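Leave the Bad Ones In

My sister thinks I have the strangest part-time job in Itham, and she works at a crematorium, so that's saying something. For most of last winter I was paid by the hour to walk round people's homes with a gripper in my hand, picking things up and putting them down again while a camera on the tool recorded the lot. Cloths, mostly. Also mugs, chargers, socks, a rubber duck that I grew quite fond of. The recordings go off to a learning system, which is meant to work out how to do the same thing with a proper arm and no me.

I've got opinions about it now, and since my partner has asked me to stop sharing them over dinner, you're getting them instead.

My main one is that we throw away far too much. Every batch we collect goes through a clean-up before anybody trains anything on it. In March we handed over 3,949 recordings from the cloth work, all done in real bedrooms and kitchens, and 66 per cent of them survived. The rest were binned as poor quality. Now, some of those deserved it. I dropped the tool down the back of a radiator in one and you can hear me swearing (there's sound, which I'd forgotten). But I sat and went through a good pile of the rejects one afternoon with Mark Anthony Cabanatuan, who runs the collecting side at Kiltlow, and an awful lot of them were perfectly good goes at the job. They were just untidy. I'd gone in at a funny angle, or missed the edge and had another try, or shoved the cloth along a bit first to get at the fold.

Well, that's what picking up a cloth is! Try it yourself on an unmade bed. You don't swoop down on it like a heron. You sort of pat about until you've got hold of something, and if you've got hold of the sheet as well you let go and start again. I must have done that thousands of times in my life without noticing, and I only noticed because I had two blue fingertips to do it with and no feeling in either of them.

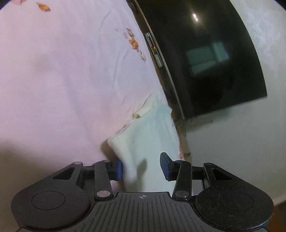 Mark Anthony's side of it, and I want to be fair to him because he's heard me out more than once, is that the system copies what it's shown. Show it dithering and it'll dither. He told me about an early lot of recordings where one of the collectors had a habit of hovering for a second or two before closing the fingers, and sure enough the arm learned to hover, only it hadn't learned when to stop. It just hung over the tea towel like somebody trying to remember why they'd come upstairs. They had to pull all of that person's work out and start over. So I do see it. If you've lived through that, you're going to be twitchy about anything less than a clean grab.

But a pause with nothing going on in it is a different animal from a second try. In a second try there's a mistake and then there's what you do about the mistake, and the second bit is the gold. If the arm has only ever seen cloths picked up first time, then the first time it misses, it's somewhere it has never been in its life. It has no idea what people do next. I'd have thought that was the one thing you'd want to teach it.

Hường Lại put this better than I can. She did the homes on the Ocampo estate while I did the ones nearer the river, and before this she taught adults to drive for 28 years. She said she never learned a thing about a pupil from watching them pull away smoothly. She waited for the stall. Then she'd find out whether they could drive, or whether they'd just memorised the order of the pedals. She thinks we should be stalling on purpose, a few goes in every session, and recording ourselves getting out of it. I think she's right, although I'd worry about my acting. A fake fumble looks fake, and I've seen mine.

The other thing I'd keep is the mess. When we started, the instructions from Stetosmont (they pay for all this) were to clear the surface first. Plain background, one cloth, good light. I followed that for the first 24 homes and felt a right fool doing it, moving some poor woman's reading glasses and her post and her cat so I could film a flannel on a bare table. Nobody's flannel lives on a bare table. It lives on patterned bedding with a screen next to it and a lamp shining off the screen, and the cloth is nearly the same colour as everything else, and there's a shadow exactly where you wanted to see an edge. If you tidy all that away you've made a lovely collection of examples of a house that doesn't exist.

They did change the instructions in the end, to their credit. Now we're told to leave things as we find them unless it's unsafe, and the sessions go quicker too, as you'd imagine. What hasn't changed is the clean-up afterwards, so we collect in messy rooms and then bin the goes where the mess got in the way. I've pointed this out. I was told it was under discussion.

I'll admit there's some pride in this. It stings a bit to have a third of your work marked as rubbish, particularly when the work is picking up a cloth, and I've been doing that unsupervised since I was small. And I don't know the maths. It may well be that there's a very good reason you can't just pour the clumsy ones in with the neat ones, and that they'd need labelling or keeping in a separate heap. Fine, label them! I'd happily sit there and do it. Put "missed, tried again, got it" on every one and let the clever people decide how much of it the arm can stomach.

What I'd ask is that they stop deleting them in the meantime. Storage can't cost more than I do, and I'm back out with the gripper next month, doing bathrooms.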